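FOR IMMEDIATE RELEASE

Natberg lists bond fund for small savers, cuts the entry price to $80

I've been wanting to write this one since July, so forgive me if I go on a little. Natberg, the fund company I started in a rented room above a shoe store, is opening its first bond fund to the public, and you can get in with $80. That's the whole minimum. No second tier, no "preferred client" level where the better rate lives.

The fund is called Tanoton. It buys short-term corporate bonds and some government paper, nothing that runs longer than 4 years, and it pays out every quarter. We ran it privately for our own staff and a small group of early customers first, and when we closed that trial there were 1,276 accounts in it. I had hoped for a few hundred!

Why bonds, and why now? Well, a lot of the people who write to me are sitting on cash. They watched stocks drop, they watched them come back, and they got tired of watching. They don't want to guess what the central banks will do at the next meeting (I don't either, and it's my job). What they want is something that pays a bit more than a savings account and doesn't need checking every morning before breakfast. Short bonds can do that. They can also lose money, and I want to say so up here in plain sight - if rates jump, the price of the fund will slip, and if a company in it can't pay its debts, we all feel it.

At launch the fund holds 347 separate bonds. The biggest slices are in utilities, food makers and industrial equipment, with a smaller piece in health and personal care. One of the names I get asked about most is Zellness, and yes, we hold it, and no, it isn't a large position. We kept banks on the light side, which cost us a little in the trial when bank bonds had a good run. I'd make the same call again.

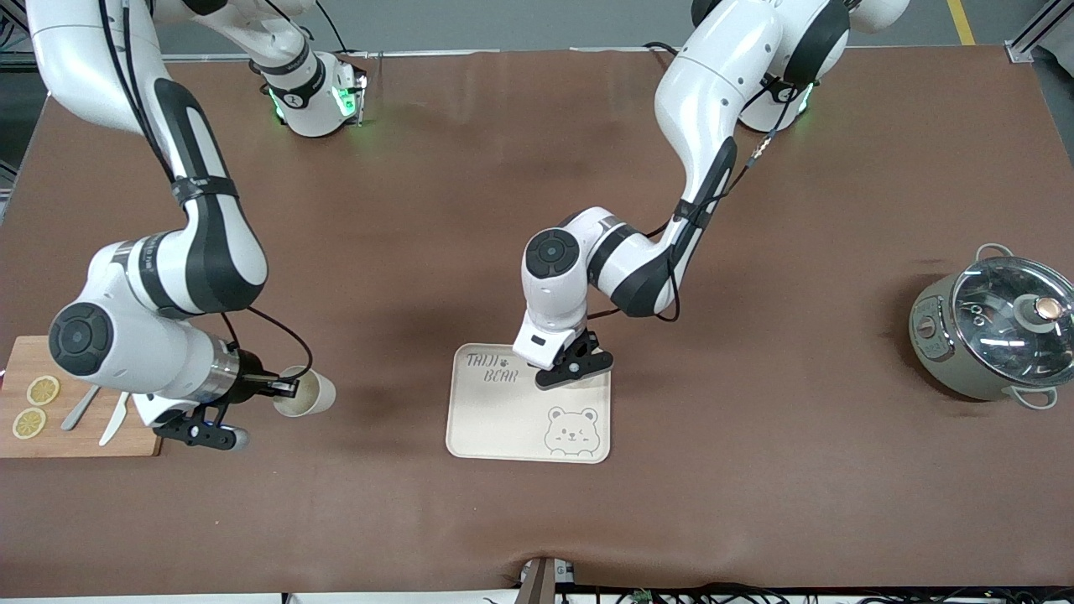 Robot arm holding a paper cup over a work table.

Now for the part I'm most often emailed about, fees. You pay one yearly charge, it comes out of the fund itself, and it's printed on the first page of the fund guide in the same size type as everything else. We don't charge you to join, and we don't charge you to leave. If you sell, the money normally lands in your bank account within two business days.

Trades and record keeping will be handled through Kumsa, the same platform we used for the trial, so anyone who already has a Natberg login can keep it. New customers can sign up on our website or ask for the paper forms, which we still print and mail. The first order window opens at 9 a.m. on launch day and the price is set once a day, at 4 p.m. Orders that reach us later than that get the next day's price.

I'll be taking questions from reporters and customers on a call that same afternoon, starting at 5 p.m. Bring the hard ones - I'd much rather hear them on the call than read them in a comment section. The fund guide, the full list of holdings and the trial results are ready now, and our press desk will send them to anyone who asks.

The value of your investment can go down as well as up. Please read the fund guide before you buy.

More from Natberg
What a short bond fund does when rates move
Tanoton fund guide: the first page, line by line
Moving your account over to Kumsa
Our letter to savers, July

Contact the press desk | Terms | Privacy | © Natberg. All rights reserved. | Back to top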